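Drurkitz Two-Arm Home Kit: two weeks of bed-making

Reviewed by Kasun Jayasinghe

Every year somebody tells me the household robot has arrived, and every year I go on making my own bed. So when Jangate, the small shop in Toldale that hires out workshop tools and the odd bit of expensive nonsense, offered me the Drurkitz kit for a fortnight, I said yes with my arms folded.

The kit is a pair of arms on a wheeled base, a charger, a tablet and a printed manual of 284 pages. I read perhaps a third of it. The base is heavy enough that you will want a second person on any stairs, and the box it comes in will not fit through a narrow hallway without being stood on end. Hire is by the week. To buy one you would need £2,000 for the arms and then a subscription for the chores themselves, sold in bundles. Bedroom is one bundle and Kitchen is another. I had Bedroom.

Setting up took most of an evening. You push the base to where you want it, lock the wheels and let the arms wave about for a while so they can learn where the bed is. Move the bed by a hand's width when you hoover and it all has to be done again. The manual does admit this, on a page I found on day four.

What I asked of it was modest. Straighten the bedspread, pick up whatever had been left lying across it, fold that and put it at the foot. A child of seven can do this, and will do it for a biscuit.

Flat and plain is where the Drurkitz is happiest. Give it a single cover with one corner turned back and it will find the corner, pinch it, and draw it up the bed at the speed of a tide coming in. The result is tidy enough. I timed one run at 11 minutes. I then undid it and did the same job myself while the kettle was still thinking about boiling.

Once there are two layers the trouble starts. Cloth does what it likes, and a thing in a heap has no corners to speak of until you shake it out. You and I shake it out without thinking. The machine has to decide which bit of the heap is an edge, which is a fold, and which belongs to the cover underneath. 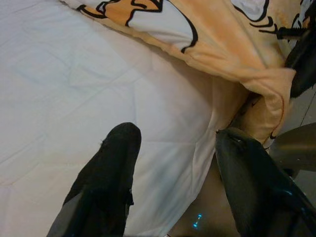

Of these jobs, the hanging bundle is the one I would set as an entrance exam. When a light cloth slides over the side of the bed, most of its weight is in the part that dangles, and pulling at the wrong place brings the rest down with it. On a good run the arms took hold near the hem and lifted. On a bad one they took a pinch of the bedspread as well and dragged the lot towards the floor, then stopped and asked me, through the tablet, whether the task was complete. There is a button for No. I wore it out.

Quilting confused it too. Drurkitz says the software copes with textured fabric, and on a smooth weave I had few complaints, but lines of stitching seemed to tempt it into treating them as edges. It would close on one, get nothing, back away and try again a little to the left. Cartoon prints were oddly better, I suppose because there is something to look at.

To be fair to the thing, it never tore anything. The grip is gentle, gentler than mine when I am late. It is quiet as well, and you could leave it working in the next room and hold a telephone conversation. My sister in Colombo, who listened to it for the length of a call, asked if I had bought a new fridge.

I also see who might want one. Anyone who cannot bend or reach across a double bed would put up with 11 minutes, and would be right to. For them my objection is a different one. It needs somebody on hand to press No, to pick up what it has dropped and to push the base back when the bed has shifted. If there is somebody on hand, the bed is already made.

The tablet deserves a grumble of its own. It wants an update before it will do anything, and on the second Wednesday it wanted one in the middle of a fold, so that the arms stood holding a pillowcase in the air until it had finished. The battery indicator is optimistic. The emergency stop is large, red and well placed, and I have no criticism of it at all.

Good points: careful with fabric, quiet, decent stop button, tidy cable.

Bad points: slow, fussy about where the bed is, muddled by heaps and quilting, price, subscription, updates.

Score: 2 out of 5. I would look at it again if they can sort out the business of two layers. Jangate has the Kitchen bundle coming in February and has asked whether I would like to try it on the washing-up. I have said I will think about it, and that they should bring their own plates.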